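Intro to Light and Shadow for Beginning Drawers
Handout 4: Shadows that sit on things

Hello again, everybody! I'm typing this up from my own scribbles, so it wanders a bit, the way I do in class. If you missed the session (I know the Nurport bus was a mess), this should get you most of the way there.

We're staying with one idea for the whole handout, and it's the cast shadow on a flat surface. Warm ground, one main light, something hanging over it or resting on it.
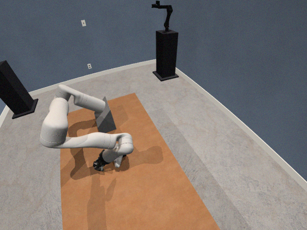
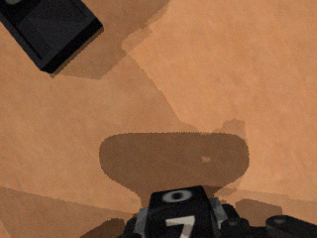
So, words first. I keep mixing these up out loud and Siiri Suominen very kindly keeps correcting me, so let me get them right on paper. The form shadow is the dark side of the thing itself, the part of the apple that's turned away from the lamp. The cast shadow is the shape the apple throws onto the table. And the contact shadow (my favorite!) is that thin, very dark sliver right where the apple touches down. Leave it out and your apple floats. I've got a whole drawer of floating apples from my first year of drawing, and a floating teapot, and one floating cat.

Now edges. A cast shadow is sharpest close to the thing that makes it and gets softer as it travels away. Try it tonight with a pencil and a desk lamp. Stand the pencil on its end on a sheet of paper and look at the shadow near the base, then look at the far tip. The tip goes fuzzy, and if your lamp has a big shade it'll go really fuzzy. Then lift the pencil straight up, slowly, and watch the shadow come loose from it and slide away. That gap between the thing and its shadow is how your eye works out how high off the table it is, and you can use it on purpose. I wish I'd played with that years earlier than I did.

Overlaps came up a lot. If you have two lamps, you get two shadows, and where they cross, the patch is darker than either one. With one lamp, two shadows falling on the same spot don't add up like that, since the light there is already blocked. People darken that patch anyway out of habit. Rasmus Hunt asked about this and I gave a muddled answer, so please take this one instead.

Color next, and I'll be quick because we do it properly in handout 6. Please don't reach for black! A shadow on a tan tabletop is still tan, just deeper and usually a little cooler. Mix your tabletop color first, make a good big puddle of it, and pull the shadow color out of that same puddle with a touch of blue. My own puddles are always too small and then I can never match them again.

Paper: the Koivisto pad is fine, the cheaper one with the rough side. Use the rough side for charcoal and the smooth side for pencil. If you're working in pencil, stay with the 4B for the contact shadow and something lighter for everything else.

Homework, please:

One egg, one lamp, white paper underneath. Draw only the shadows, no outlines at all. Take up to 38 minutes and then stop, even if it looks awful.

Same egg, lamp moved down low so the shadow gets long. Pay attention to how the edge changes along its length.

A spoon held over the paper (get somebody to hold it, or balance it on a mug). Draw the shadow first and the spoon second. It feels backward and it's a lot of fun.

Bring all of them, including the bad ones, to room 1031. We'll pin them up along the window side and look at them before we start on drapery. Bring an old dish towel too, the more wrinkled the better.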